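### 4.2 Where a cup ends up

Clearing cups looks like the simplest job in a kitchen, and we went into the Clustance study expecting this section to be short. It grew into the longest one. A cup is light and tips easily, and it has an open top that invites another cup. Each of those properties pulls the person clearing up toward a different choice of where to put it, and the choices turned out to be wonderfully varied.

Every session used the same task sheet. Cups were to be gathered from one part of the tabletop and left "in good order" on another. The sheet did not define good order, and that was the point. Doğukan Öztürkmen wrote the wording in November and it was not changed afterward. We ran 40 sessions and logged 377 placements, where a placement means a cup is let go of and stands unsupported, either on the table or inside another cup. A cup lifted and returned to the same spot without being let go of was not logged.

We separated three outcomes. A cup is *apart* when it stands on the table with clear wood on all sides. It is *paired* when the gap to its nearest neighbor is smaller than one cup width. It is *nested* when it sits inside another cup. The categories are plain, and two coders working separately could apply them from written notes with very little argument. The arguments we did have were all over pairing, where a gap can look narrow from one side of the table and generous from the other. We settled them by measuring at the base. Paper cups taper, so two rims can almost touch while there is still a good finger's width of wood between the bottoms.

The table matters more than we had guessed. It has a pale wooden top with a rail along the edge, and people treat that rail as a shelf back even though it holds nothing up. Cups drift toward it. A yellow cup with a white band at the rim would be set down just in front of the rail well before the open middle of the table was used, and the next cup then had to be brought in over or around the first. We came to call this the *edge habit*, and it was lovely to watch it appear in session after session from people who had never met.
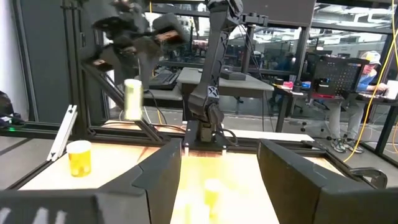
Remzi Oral, reading an early draft, objected that the edge habit might have nothing to do with tidiness. People put cups near an edge, he wrote, for the same reason they put them near a wall at a party: they are less likely to be knocked over there, and the person can stop thinking about them. He suggested that a cup in the middle of a table is a cup someone still means to use.

We like this reading very much, and it changed how we coded the second half of the material. If Oral is right, a cup in the middle should be picked up again more often than one at the edge. So we added a field for *return*, marked whenever a cup already placed was lifted a second time before the session closed. Cups in the middle did return more often. The same field also showed something we had missed completely, which is that nested cups hardly ever return. Once a cup goes inside another one, the pair is handled as a single object from then on, even when the sheet asks for the cups one at a time.

Nesting has its own small craft. A cup lowered straight down slides in cleanly – tilt it a little and the rims catch, and the lower cup moves with the upper one. Most people correct by pausing above the rim and starting again. A few steady the lower cup first. Sibel Toprak's notes list 12 sessions in which a person began by nesting, gave it up, and finished with a row. The rows were neat, too! We had assumed a stack was the natural end state of paper cups, since that is how they come out of the sleeve of 100, and it was good to be wrong.

Other objects on the table had a quieter effect. A small potted tree in a round black plastic pot was added at Orest Karpenko's suggestion, to make the surface feel less like a test bench. It has a thin trunk and a bushy crown, so it takes up very little wood at the base and a good deal of room above. Cups could stand close to the pot, but reaching over the leaves was awkward, and people lined their cups up away from it. The result was often a short line running in from the rail, one cup nearer and one farther, with no stack at all.

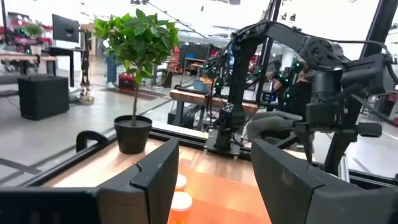 **Figure 3.** Two white paper cups on the wooden tabletop, one nearer and one farther, with the small potted tree.

Lines of this kind were coded as paired or apart depending on the base gap, which hides what they have in common. A line has a direction, and direction was not in our scheme. Milan Verstraete has since proposed a fourth outcome, *aligned*, for cups that share an axis with each other or with the rail whatever the distance between them. We have tried it on a handful of sessions and it is quick to apply. It would also let us ask whether the tree or the rail does more to set the direction, a question the present coding cannot answer.

Cup color was logged but is not analyzed here. The lighting over the table was warm in some sessions and strong in others, and the color field is the one on which our two coders agreed least. Section 4.3 takes up the order in which cups were cleared.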